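搜索本站 请输入关键词
最后更新：2019年8月2日
阅读时间：12 分钟

Flatdale 操作软件组例会纪要

出席：Aldo Grasso（主持）、Concetta Guerra（感知）、Ubaldo Parisi（控制）、Marjorie Entwistle（规划）、Benedetta Mancuso（工具与数据，记录）
缺席：无
地点：Prerlow 二楼小会议室

一、上次纪要的遗留事项

上次纪要通过，有一处更正：第四项里写的“抓取超时由规划侧处理”，应为“由控制侧上报，规划侧决定是否重试”。Parisi 提出，Entwistle 同意，Mancuso 已在存档里改掉。

遗留事项逐条过了一遍。

手眼标定脚本迁到新仓库：已完成。旧仓库的脚本暂时保留只读，等 Farooqui 那边确认没有别的项目引用再删。Guerra 说她在旧脚本里看到过一处写死的相机内参，迁移时改成了从配置读取，谁手里还有本地副本请不要再用。

日志时间戳不统一：部分完成。控制进程和感知进程已经统一用单调时钟，规划进程里还有两个模块打的是系统时间，回放时对不齐。Entwistle 认领。

夜间回归失败后不发通知：已修。原因是邮件脚本的返回码被外层吞掉了。

Predness 接口文档：未完成，见第六项。

二、控制：手部力控与闭合策略

Parisi 汇报。上一个版本里手指闭合走的是位置控制，到位以后切换成力矩保持。切换那一刻目标力矩从零跳到设定值，手指会抖一下，抓硬物不明显，抓软一点的东西时物体会被推走。新版本改成闭合全程都有力矩上限，接触判定之后再用斜坡把力矩升到保持值，斜坡时长放在配置里，目前全部手指用同一个值。

Grasso 问接触判定用的是什么量。Parisi 答是电机电流的滤波值加关节速度，两者同时满足才算接触。只看电流的话，手指在行程末端摩擦变大，会误报。Guerra 问能不能把每根手指的接触标志发布出来，感知侧可以用来判断物体是否在手里。Parisi 说可以，标志已经有了，只是没有发布，本周加上。

讨论了控制周期。目前手部控制循环设定在 1,000 赫兹，同一台机器上还跑着状态估计，偶尔有超时。Parisi 给出了超时的分布，绝大多数集中在日志刷盘的时候。Mancuso 建议把日志写入挪到单独线程，用环形缓冲，满了就丢最旧的并计数。Parisi 担心丢日志以后事故不好查。Grasso 的意见是先做缓冲并把丢弃计数打出来，观察一段时间再决定要不要加大缓冲。

Entwistle 提出，规划侧现在不知道手指的力矩上限，遇到重一点的物体，规划照样给出快速抬升的轨迹。需要控制侧把当前的保持力换算成一个允许加速度的上限。Parisi 认为换算依赖摩擦系数，给出的数只能当保守估计。双方同意先由规划侧按物体类别查表，控制侧不做换算，等接触标志稳定以后再议。

决定：
- 接触标志按手指发布，话题命名由 Parisi 定，写入接口表。
- 日志写入改为独立线程，Mancuso 协助。
- 抬升加速度先查表，表由 Entwistle 维护。

三、感知：浅色物体、容器内物体

Guerra 汇报。最近两类失败比较集中，一类是浅色物体放在白色桌面上，另一类是物体在容器里，容器壁遮住一部分。两类叠在一起时最麻烦。

浅色物体的问题主要在深度。白桌面纹理少，深度图上有空洞，补洞算法会把物体边缘和桌面抹到一起，分割结果比实物大一圈，抓取点随之偏低，手指容易先碰到桌面或者容器底。她试过关掉补洞，分割边缘好了，但容器内部的空洞变多，位姿估计拿不到足够的点。

现在的办法是分区处理：先检测容器口，把口内和口外分成两个区域，口外不补洞，口内用较小的窗口补洞。容器口的检测用的是彩色图，深度只做校验。对壁厚而且边缘圆的容器，原来的圆拟合会在内沿和外沿之间跳，现在强制取内沿，取不到就报失败，不再退回外沿。Entwistle 表示支持，她宁可收到一个失败，也不愿意收到一个偏了的容器口，后者会让规划以为有空间可以下手。

反光也提了。桌上贴灰色布基胶带的区域会反射顶灯，亮条在彩色图里会被当成一条边，平面拟合也受影响。Guerra 已经加了饱和像素掩膜，掩膜内的像素不参与边缘提取，深度照常使用。Grasso 问要不要干脆换成哑光的标记。Guerra 说不换，算法应当能处理，换掉以后这个问题只会在别的桌子上再出现一次。

自身遮挡方面，手伸进容器以后，头部视角里目标物体大部分被手指挡住。目前的做法是在手进入容器口之前锁定物体位姿，之后只更新手的位姿，直到手退出容器口。Parisi 指出，如果手指先碰到物体把它推开，锁定的位姿就是错的。Guerra 同意，接触标志发布以后可以用来解锁：某根手指在预计时间之前报接触，就把位姿标为不可信，交给规划决定是继续闭合还是退出重来。

手部模型掩膜：渲染掩膜用的是旧的手指网格，比实物细，手指边缘有一圈像素漏在外面，被当成物体。Mancuso 有新网格，会后给 Guerra。掩膜外扩暂定 2 个像素，换了新网格以后重新测。

四、规划：从侧面进入容器

Entwistle 汇报。容器抓取原先只允许竖直向下进入，右臂在桌面右侧时，竖直姿态会让腕部接近关节限位，求解经常失败或者给出绕远的轨迹。现在放开为可以从侧面越过容器沿进入，接近方向在一个锥形范围内采样，按腕部余量和与容器沿的距离打分。

回看 Prerlow 台架上右手取浅色球的一段记录时，大家对照了当时的头部相机画面和规划器的碰撞体显示。讨论集中在两点：腕部与容器壁之间的安全距离取多少，以及容器壁是否必须当作刚体。

Entwistle 的看法是，现有的碰撞体把容器当成刚性圆筒，对硬碗合适，对看上去像毛毡或编织的厚壁容器过于保守，安全距离一加，容器口就只剩很小的可行区域。她建议给容器增加一个“允许轻触”的属性，轻触只对手指背侧开放，腕部和前臂仍按刚体处理。Parisi 要求轻触时必须有力矩上限，上限沿用闭合阶段的配置。Grasso 同意先在仿真里做，台架上只开右手。 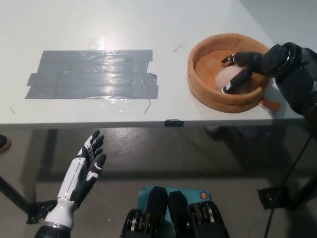

五、双臂空闲姿态与自碰撞

Entwistle 继续。单手任务中，另一只手臂目前没有统一的空闲姿态，各个任务脚本自己写，有的写了有的没写。没写的情况下，手臂停在上一个任务结束的位置，规划器把它当作静态障碍，右臂的可行空间因此每次都不同，回归结果不好比较。

提议定义一组命名的空闲姿态，由规划侧统一管理，任务脚本只引用名字。姿态需要满足几条：不高过桌面前沿太多，不挡住头部相机看工作区，从该姿态出发到桌面上方有无碰撞的直接路径。Guerra 补充，空闲手如果张开停在画面下方，她的手部掩膜也要算进去，否则容易在画面边缘多出一块前景。掩膜模块目前只渲染执行手，改成两只手都渲染会增加一点耗时，她估计可以接受，改完以后给出实测。

Parisi 问空闲手臂是保持刚性还是降低刚度。Entwistle 倾向保持刚性，降低刚度以后重力补偿稍有误差手臂就会下沉，规划器里的位置就不准了。Parisi 说规划器本来就应该读实际关节角，不应该读目标值。查了代码，规划器在每次任务开始时读一次实际值，任务过程中不再更新。大家认为这是一个缺陷，单独开条目，优先级高。

自碰撞矩阵：肩部执行器附近有几对连杆被关掉了碰撞检查，注释写的是“暂时”，没有署名。Mancuso 查提交记录，是最初导入模型时自动生成的。Entwistle 会逐对恢复并跑一遍现有轨迹，确实存在常态接触的再关掉，并写明原因。

决定：
- 空闲姿态由规划侧统一命名，任务脚本不得自带关节角。
- 规划器改为持续读取非执行臂的实际关节角。
- 自碰撞矩阵逐对复核。

六、Predness 接口与版本冻结

Grasso 说明，Predness 方面希望拿到一份稳定的任务接口，他们只关心下发任务、查询状态、取消任务，以及失败时的原因码。目前原因码有两套，控制侧一套数字，规划侧一套字符串，对外一直是拼在一起给的。

Mancuso 拟了一份合并后的表，对外保留 8 个原因码，内部细分码放在附加字段里，不承诺稳定。Parisi 认为“抓取失败”一条太粗，至少要区分没有碰到物体和碰到以后滑脱，两者的现场处理完全不同。Guerra 认为“目标不可见”和“目标位姿不可信”也应当分开。Entwistle 反对继续增加，理由是对方的处理逻辑只有重试和叫人两种。讨论后，滑脱单列，位姿不可信并入目标不可见，同时删去一个从未触发过的“初始化未完成”，总数不变。

取消任务的语义也讨论了。现在收到取消以后手臂立即停住，如果手还在容器里，人工恢复很不方便。Entwistle 建议分成两种：普通取消，先退到容器口外的安全点再停；紧急停止，立即停住，不做任何运动。Parisi 强调紧急停止不能走任务接口，必须走独立通道，文档里要写清楚，避免对方拿任务接口里的取消当急停用。全体同意。

普通取消时如果手里有物体，松不松手，意见不一致。Grasso 倾向不松手，停在安全点等待指令。Guerra 提出等待期间电机会发热，Parisi 说保持力矩下有温度保护，触发后会降力矩，物体可能掉落，这种情况需要上报。暂定不松手，温度保护触发前发一条预警，预警的阈值 Parisi 下次带来。

版本冻结：接口冻结以后，感知和控制的内部改动仍可继续，但凡改到消息定义的一律要过 Mancuso。冻结日期本次不定，等原因码的测试写完。年底前还有一个大版本，Grasso 希望放在十二月，届时再开放接口修改。

七、工具：记录、回放与标注

Mancuso 汇报。回放工具现在可以把头部相机、关节状态、手指电流和规划器的碰撞体放在同一条时间轴上拖动。已知问题是规划模块时间戳不统一（见第一项），碰撞体显示会比画面晚一点，看快速动作时容易误判。在修好之前，请不要用回放里的碰撞体显示来量距离，要量请直接读日志。

记录文件过大。图像目前全部按原始格式保存，磁盘很快写满，上周 Flatdale 的台架因此停了半天。提议彩色图改为有损压缩，深度图无损压缩。Guerra 不同意彩色图有损，边缘提取对压缩痕迹敏感，特别是在白色桌面上找浅色的东西。折中方案：失败的片段保留原始格式，成功的片段在夜间转为有损，转换前保留 12 小时，供当天查看。成功与否以任务接口的返回为准，不靠人工判断。

标注方面，容器口的标注规则要改。旧规则标外沿，和感知模块现在取内沿的做法不一致。旧标注不重做，按规则版本分开存，训练时只取新规则的。Guerra 提醒，评测集必须重标，否则指标没法看。评测集由 Guerra 和 Mancuso 分着做，交叉检查。

另外，Mancuso 请各位在提交问题时附上记录文件的编号和任务开始时间，不要只写“刚才那次”。最近收到的问题里有几条因为找不到对应记录已经关闭，提交人如果还能复现请重新打开。

八、其他

代码审查积压较多，控制侧的几个合并请求等得最久。Entwistle 可以分担其中不涉及实时部分的。涉及实时循环的仍由 Parisi 和 Grasso 两人审。

Guerra 提出头部相机的曝光目前是自动的，手臂进入画面时整体亮度会变，黑色手指占画面多的时候，白色桌面会过曝。她想在任务开始时锁定曝光。Parisi 没有意见。Entwistle 问光照变化怎么办，Guerra 答每个任务开始前重新测一次再锁。先在 Prerlow 的台架上试。

配置文件的目录结构，Grasso 想统一成按机器分而不是按模块分。讨论时间不够，留到下次。

Farooqui 的仿真许可快到期，Grasso 负责续。

九、行动项

Parisi：发布每根手指的接触标志；与 Mancuso 一起改日志线程；温度预警阈值；接口文档中急停通道一节。
Guerra：掩膜换新网格并支持双手渲染，给出耗时；锁定曝光试验；评测集重标（与 Mancuso）。
Entwistle：规划模块时间戳；容器“允许轻触”属性的仿真；空闲姿态命名表；非执行臂关节角持续更新；自碰撞矩阵复核；加速度查表。
Mancuso：原因码合并表定稿及测试；记录文件夜间转换；新手指网格发给 Guerra；标注规则新版。
Grasso：与 Predness 确认取消语义；仿真许可；向 Farooqui 确认旧仓库引用情况。

Entwistle 说明她名下条目较多，时间戳和关节角更新两项先做，自碰撞矩阵可能拖到下下次。Grasso 同意。

下次会议地点不变，请 Parisi 带上超时分布的新数据。

记录：Benedetta Mancuso
审阅：Aldo Grasso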